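About Skeltdale Maps and Prints

Skeltdale Maps and Prints deals in antique maps, sea charts and town plans printed before 1900. The firm was established by two former library catalogers and continues to operate from its original premises, where stock may be viewed by appointment.

Our inventory currently stands at 487 sheets. County maps and coastal charts form the larger part, together with a smaller group of celestial plates. In recent years we have also acquired the Mitsotakis-Vlachou collection of Aegean harbor plans, which is being cataloged and offered in five parts. Two parts have been issued to date.

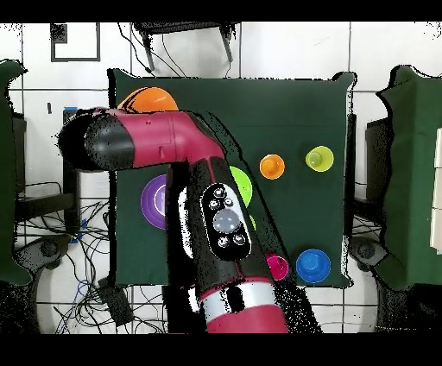 Every item we sell is guaranteed to be an original impression of the period stated, unless clearly described as a later printing or a facsimile. Measurements are given for both the sheet and the printed area, height before width. Repairs, trimmed margins, foxing and later coloring are noted in each description. Where the date of the coloring is uncertain, the entry says so.

Conservation work is referred to the Stosine studio, which specializes in works on paper. Framing is carried out to order using acid-free mounts.

The firm also publishes Pritus, a printed list of new acquisitions, mailed to subscribers each March and October. Libraries and museums may request advance copies.

We are pleased to consider single maps, atlases and complete collections for purchase or consignment. Written valuations for insurance and estate purposes are available on request.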